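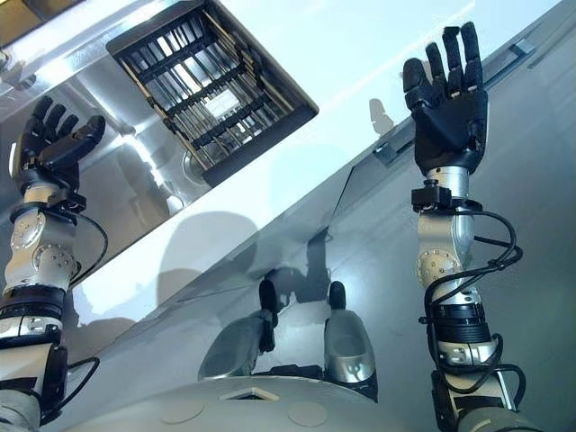 2 min read

Zimulside Robot Club: your questions

Do I need to know how to code?
No. Plenty of clubs say that and then hand you a laptop. We start with moving one arm by hand control.

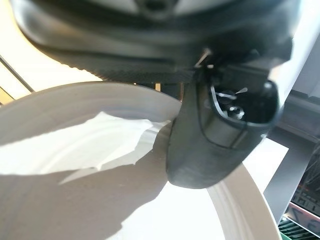
Members get 12 sessions from June, two hours each. Whether that makes anyone an engineer — I doubt it.

Will the robot do housework by the end?
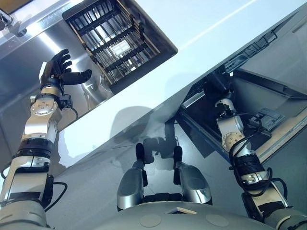 Reading time: 2 minutes

Don't count on it. Jouko Tikkanen thinks it will. Ask him again next year.

How big are the groups?
Four at most. 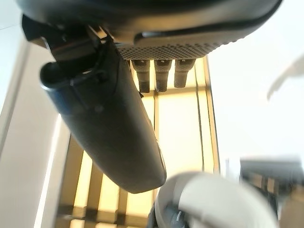 Larger groups mostly stand and watch. To join, write to Saimi Kokkonen.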